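Folding, Airing and Storing Bed Linens: What Works in a Small House

I love a linen closet you can open without something sliding out onto your feet! Ours is a narrow thing at the top of the stairs, only 12 inches deep, and after several years of shoving and hoping I've finally got it behaving. These are the habits that stuck. None of them cost much, and most take less time than hunting for a missing pillowcase.

Start with the bed stripped

Pull everything off at once, pillows too, and leave the mattress bare while you eat breakfast. An hour of air with the window open does wonders. Shake a little baking soda over the mattress if it smells stale, leave it until lunch, then vacuum it up with the upholstery tool (go slowly around the seams, where the dust loves to hide).

Wash less in each load

Two sheets and a couple of pillowcases is plenty. A stuffed washer twists everything into a rope, and you'll spend ages picking it apart. Button the duvet cover closed before it goes in, or you'll find every sock in the house living in one corner of it. Dark colors go inside out on cold. I wash my navy things apart from the whites for the first few rounds, even when the label swears they're fine.

Take it out while it's a touch damp

My favorite tip of the lot! Stop the dryer early, give each piece one good snap, and smooth it flat with your palms. You can skip the iron completely on cotton. If you line dry, fold the sheet over the line by a foot or so and peg it at the hems, so the peg marks end up where they won't show.

Fold on the bed

A table is never big enough, and the floor is hopeless if you have a dog. The bed gives you the whole length to work with. Long pieces go sideways first: pull them out taut, get the edges somewhere near each other, then halve and halve again. Don't fuss over a wavy edge — it disappears by the third fold.
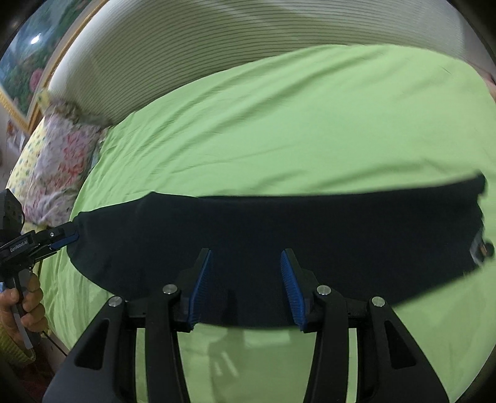

Sort by bed, then by set

I used to keep all the flat sheets in one pile and all the fitted ones in another, which looks lovely for a day. Now each set goes inside one of its own pillowcases, like a parcel, and each bed gets its own shelf. You grab one bundle and go. The spare parcel for guests has a strip of masking tape on it with the mattress size written in marker.

Keep the shelf fresh

Line wooden shelves with plain cotton or acid-free paper. Cedar blocks are great, but they fade, so rub them with fine sandpaper every few months and the smell comes right back. A bar of wrapped soap works too. Leave a hand's width of space at the top of each pile so air can move.

Put the heavy stuff away properly

Winter blankets come out in December at our house and go back in spring, always clean. Use a cotton bag or an old pillowcase, never a sealed trash bag, and refold along new lines halfway through the summer. Wool in particular hates sitting on the same crease for months.

Save the worn ones

A sheet that has gone thin in the middle still has good fabric along the sides. Cut it into cleaning cloths, tie up the tomatoes with the strips, or keep one whole as a drop cloth for painting. I have one with three colors of hallway on it and I wouldn't part with it for anything!

Last updated June 29, 2019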